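Kernthorpe Community Kitchen
Minutes of the Kitchen Users' Meeting
9 June 2020, held by phone

Present: Gumaro Magaña (chair), R. Galindo, T. Jarnach, P. Odell, L. Whitcomb (minutes)
Absent with notice: D. Farris

1. Minutes of the last meeting
Read and accepted with one correction. Under item 4, "baking soda" should read "baking powder."

2. Vinegar storage
P. Odell reported that the open jugs of cider vinegar on the lower shelf had grown a cloudy layer. Two users had thrown theirs out. T. Jarnach said the layer was mother and that the vinegar could be strained through a coffee filter and used. Discussion followed on whether this should be left to each user. Agreed that cloudy vinegar may be strained and used for dressings and cooking, but not for canning or pickling for sale. For those, only sealed vinegar marked 5 percent acidity will be used. Homemade vinegar stays out of the shared pantry.

L. Whitcomb asked if vinegar needs to go in the refrigerator. Agreed that it does not. Jugs are to be capped tightly and moved away from the range to the cabinet by the back door. Infused vinegars with fresh herbs or garlic are to be refrigerated and labeled with the date they were made.

3. Pliltano order
The Pliltano order for the summer was reviewed. R. Galindo proposed dropping the malt vinegar, as one case is still unopened from last fall. P. Odell would like to keep rice vinegar on the list. The order was set as follows:
White distilled, 8 jugs
Cider, 3 jugs
Rice, 2 bottles
No malt or balsamic this time. Anyone who wants balsamic can bring their own. Gumaro Magaña will place the order.

4. Heating vinegar in the microwave
There was a complaint about the smell after someone heated pickling brine in the small microwave. T. Jarnach said the microwave is fine for a cup or so of brine in a glass measure, uncovered or loosely covered, but that larger amounts belong on the stove in a stainless pot with the fan on. No aluminum pans for brine. Agreed. L. Whitcomb will type this up and tape it inside the cabinet door.

5. Cleaning with vinegar
D. Farris sent a note asking that vinegar not be used on the stone pastry counter, as it can etch the polish. Accepted without discussion. Dish soap and warm water only on that counter, wiped dry after. Vinegar may still be used for the kettle and the coffee maker. It is never to be mixed with bleach, and the two are to be kept in separate cabinets.

6. Pickling day
Still planned for September if the kitchen is open to groups by then. R. Galindo has a list of 14 people who want to come, which is too many for one session. Two shorter sessions were suggested, morning and afternoon. Left open until the next meeting. Jars will need to be bought early, and P. Odell will ask for prices on pints and half pints.

7. Other business
The lid for the large stockpot is missing again. Please check at home.
T. Jarnach asked for a second funnel. Approved.

Next meeting to be set by email. The call ended after around 45 minutes.

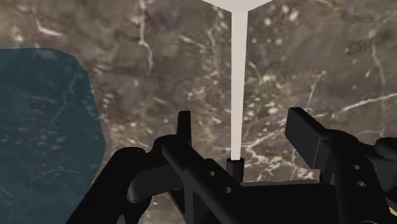 Corrections to these minutes should go to L. Whitcomb before the next meeting.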